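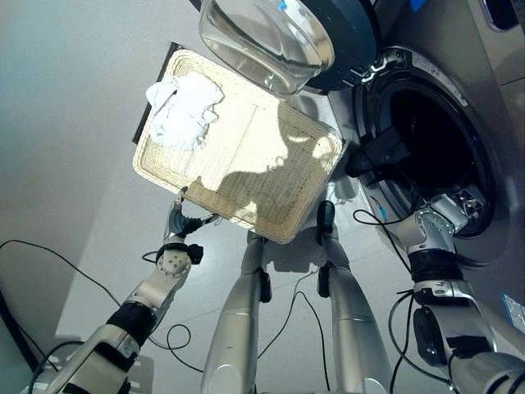

Wicker tray at the washer door, laundry day.

I have now cleaned two gutters' worth of roof runoff, one north-facing porch and a very green garage with the Kushnir soft-wash sprayer, and I like it so much that I've started looking at the neighbors' siding. It's a backpack unit with a battery pump, a long wand and three fan tips, and it puts out a wide, gentle spray that won't chew up painted wood the way my old pressure washer did.

The garage was the real test. The north wall faces a row of hemlocks and hadn't been touched in years, so the vinyl had gone from cream to a sort of pea soup color up to the soffit. I mixed the Saloleck siding cleaner as the label says, wet the shrubs first, sprayed from the bottom up and left it for ten minutes. Most of the green let go with a plain rinse! The corner behind the downspout needed a second pass and a soft brush, and there's still a faint shadow there if you know where to look.

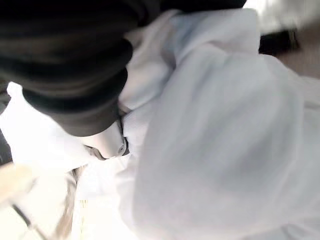
Battery life surprised me too. I got through the whole wall, 400 square feet, on one charge, with enough left over to do the steps. Refilling is easy (the mouth of the tank is wide, and there's a strainer basket that lifts right out), and the straps are padded well enough that a full tank didn't bother me until the second hour. The reach is good for a one-story house. If you've got gables, order the Gretport extension pole, which threads straight onto the wand. I used it for the peak and never left the ground.

Now the gripes. The pressure dial has no numbers on it, only a little wedge that gets fatter, and mine is stiff between low and medium. The hose is also a foot too short if you're left-handed. And the manual spends a page and a half on the carrying bag and two lines on how to flush the pump, so here's what I do: a tank of clean water, run it all through, then hang the wand tip-down overnight.

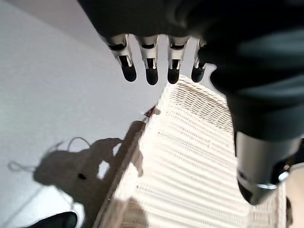
Clean-up is the part I'd plan for before you start. The cleaner will spot anything you wear, so pick clothes you don't love, and have plenty of rags on hand for drips on the window trim. I toss the used ones straight into an old bucket outside and wash them on their own. A white wicker basket like this one is fine for the clean stack, but I wouldn't let a rag with cleaner on it anywhere near it.

I paid $91 at Usside on a Sunday, down from whatever it is the rest of the week, and I'd pay it again. The back fence is next, as soon as the hydrangeas are done blooming in July.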